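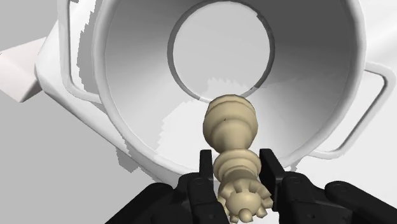 Computer rendering: white funnel-shaped container with loop handles.

When I arrive at the office of Grutia, the regional airline in Nukberg, Sheldon Bélanger is still on the phone. He makes a sign to me to sit. The call is with the crew planning desk, and it goes on for a long time, in a very calm voice. One captain is sick, and the evening flight to Stolirgate must be given to another crew.

"I should not be the one to do this," he says after he puts down the phone. "But I did crew planning before I was managing director, and they know I like it."

Grutia is a small company. It has six turboprop aircraft, all of the same type, and 200 employees. From May it will fly between Nukberg and Stolirgate four times each day, one time more than now. This does not sound like big news, but for the people in Nukberg it was a subject of discussion during the whole winter, and it was the reason why I asked for this interview.

I ask him first why he wants to add a flight on a route where the aircraft are not always full.

"They are not full in the middle of the day," he answers. "In the morning they are full, and we say no to people. The new flight leaves early. A person can be in Stolirgate before the offices open and come home for dinner. We had many letters about this. Some of the letters were not polite, but they were correct."

The new timetable needs more crew hours, and here the discussion began. The pilots of Grutia did not like the first version of the roster, which was shown to them in autumn. It had early starts directly after late evenings, inside the legal limits but very near to them. Bélanger does not try to hide that this was a mistake.

"It was legal and it was bad," he says. "I looked at it and I thought, I would not want to fly this. Then I signed it anyway, and I am sorry for it. We withdrew it after nine days."

The second version was made together with the pilots. It took longer than he wanted. The company will now hire eight more pilots, and two of the older captains will work half of their time as instructors. For cabin crew there is also a change: they can sleep in Stolirgate in a hotel near the terminal and not, as before, in the city, where the bus often came late.

"The hotel costs more," says Bélanger. "I was told this many times by our finance people, and they are right. But when the crew sleeps forty minutes more, I see it in the punctuality."

We speak then about the ground handling. In Nukberg, Grutia loads the bags and does the check-in with its own people. In Stolirgate it buys these services from Dhillon, and the contract was renewed on April 9, 2024. Before this, there were rumors that Grutia would change to another company, or would bring its own staff there.

"We made the calculation for our own staff," he says. "For four flights a day you need people in the morning, then they have nothing to do, then you need them again. It is not a good job to offer to somebody. Dhillon has other airlines, so their people have a full day."

And the delays last summer? I remind him of one evening when the passengers waited inside the aircraft for more than an hour because there was no one to bring the stairs.

"I was on this flight," he says. He is quiet for a moment. "In row seven. I can tell you that people recognize you very quickly in such a situation."

In the new contract, Dhillon must have a team at the aircraft five minutes before the arrival. If the team is late, Grutia pays less. He does not want to tell me how much less.

The question I received most from readers is about the ticket prices. Bélanger says that the cheapest fare will stay the same until the end of the year, and that there will be 2,000 more seats each month at this fare. He admits that most of them are on the midday flights.

"Of course it is so. If I sell the seven o'clock flight at the lowest price, I have no company next year. But students can fly at noon, and also people who visit their family. My mother flies at noon. She pays for her ticket, by the way. She doesn't accept a free one."

A more difficult subject is the winter. The runway in Nukberg was closed for several mornings in January, and each time the whole program of the day was broken. The airport has ordered a second snow plow, but the delivery date has been moved two times already. Bélanger would like to see the airport open its snow desk earlier at night, so that the first decision can be taken before the passengers leave home.

"We have asked for it in writing. They have answered that they will study it. I would prefer that they study it in summer."

New aircraft are not planned for the moment. The present ones can fly for several years more, he says, and the leasing prices are too high. He has looked at a larger model with more than 70 seats, but it would need a different training for the crews and a second stock of spare parts.

The phone rings again. It is the planning desk, and a captain has been found for the evening flight. Bélanger writes her name on the back of an envelope and asks whether she has already eaten.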